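Recording a two-arm cutlery task by teleoperation

The steps below cover one session of demonstrations with the Kivi leader arms and the Torner recorder. Calibration is described on the Getau setup page and should be finished first.

1. Start the recorder and load the profile named drarndale_cutlery. Check that both wrist streams and the head stream are live.

2. Lay a fork and a spoon side by side on the table, handles toward the robot. Leave a small gap between them.

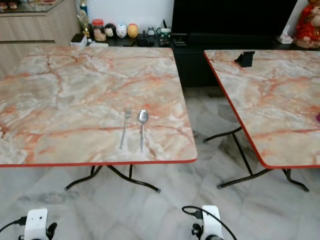 Which arm should pick up the fork?
The arm on the same side as the fork. Keep that assignment for the whole session, or the policy will learn two conflicting strategies from very similar starting views.

3. Move both leader arms to the rest pose and hold them still until the tone sounds. Frames before the tone are discarded.

4. Approach from above, close on the handle, and lift straight up. Keep the speed even. An episode should last no more than 21 seconds.

5. Shift the pair to a new spot on the tabletop after every 10 episodes. Keep the tines and the bowl pointing away from the robot.
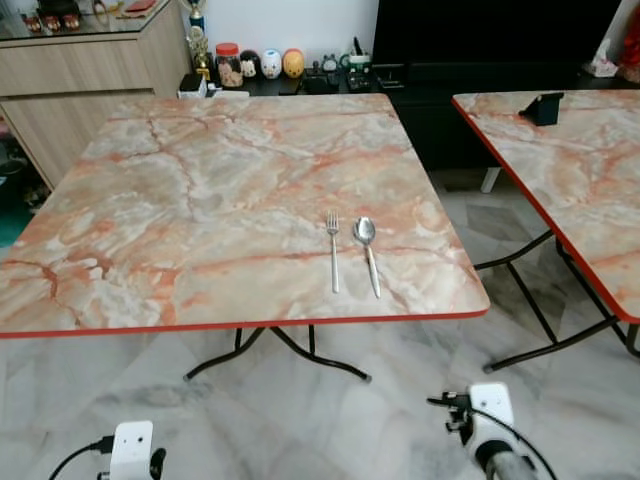
Positions near the front edge shorten the reach and bend the elbows more, so record those at a lower speed. If a joint limit warning appears, stop and delete the episode.

6. Press the left pedal to save or the right pedal to delete. Do not keep episodes with a regrasp.

7. Stop at 126 saved episodes. Run the Torner check script and re-record any episode with more than 18 dropped frames.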